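May 3, 2018
By Reece Sugden

I have been using the Prodlow hand teaching kit for most of the winter, and I promised a write-up once I had enough time on it. It is sold for people who want to show an arm a job by doing the job themselves. You hold a pair of hand grips, move them the way you want the arms to move, and the kit records everything so the arms can be trained on it later. I bought mine from the Derndale shop with my own money. I had been using the older Inskip pendant before that, so most of my comparisons are to that.

The kit comes in one large box. Inside are two hand grips, a base unit, two wrist cameras with brackets, a foot pedal, the cables, and a printed manual. The manual is good on wiring and poor on everything else. The camera brackets fit my arms without drilling. The base unit needs a flat spot within cable reach of both arms, and the cables are shorter than I would like. I ended up moving my desk.

Setup took me an evening. Most of that went to matching the grips to the arms, which the software calls alignment. You hold each grip in a set pose, press the pedal, and wait for a tone. If you shift your elbow during the wait you get no tone and have to start over. After the first week I got used to it and it stopped being a bother. You do have to redo it every time the base unit loses power, so put it on a battery backup if you have one.

The test I care about is cloth. Hard parts are easy to teach on almost anything. With a block or a cup you can be a little off and the arm still picks it up. Cloth moves when you touch it and it never lands the same way twice, so the person doing the showing has to react, and the kit has to keep up with that. I used a plain white cloth on a wood-topped table and taught a simple job: pinch, drag it toward the left, straighten the fold, let go.

On the Inskip pendant this was close to hopeless. You steer one joint or one direction at a time, and by the time you have the second arm in place the first one has pulled the cloth somewhere new. With the Prodlow grips I can move both hands together and I don't think much about it. My first clean demonstration came on the second try. I recorded 32 of them over a few evenings, and I threw out the ones where I fumbled the release.

The finger trigger is the best part of the kit. It has a long pull, and the gripper closes in step with it, so you can close most of the way, slide under an edge, and then finish the pinch. The weak point is that you feel nothing back. When the fingers meet the table there is no push against your hand. I pressed too hard several times in the first week and once got an overload stop. What helped was watching the wrist view instead of the arm. The picture is clear enough to see folds in white fabric under an overhead light, and I had expected white on white to wash out.

There is a small delay between hand and arm. For dragging and smoothing it doesn't matter. For a quick grab at a corner that is slipping away, it does, and I learned to slow down. Slower demonstrations also trained better for me, though I only tested that on the one job.

The software is named Ollisia and runs on an ordinary desktop. Recording is one tap of the pedal to start and one to stop. Reviewing is less pleasant. You can trim the start and end of a recording but you can't cut out the middle, so a pause to scratch your nose stays in. File names are long strings of digits and you can't change them from inside the program. I keep a notebook next to the keyboard and write down which ones are worth keeping. An update in October was supposed to fix naming, according to the shop, but my copy is up to date and still does it.

Comfort is fair. The grips are light, but you hold your arms out in front of you the whole time. I can work for about 2 hours before my shoulders complain. A chair with armrests makes it worse because your elbows catch. Use a stool.

I had one fault. The left grip stopped charging in the second month. Derndale swapped it without any argument, and the new one has been fine.

If you only teach an arm to move boxes from one place to another, the pendant will do and costs a good deal less. For towels, bags, cables, or anything else that bends, I would buy this kit again. I would order the longer cables at the same time.
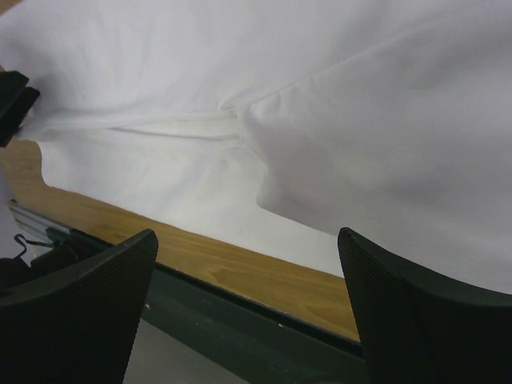
Wrist view with the fingers open, the cloth bunched up on the tabletop.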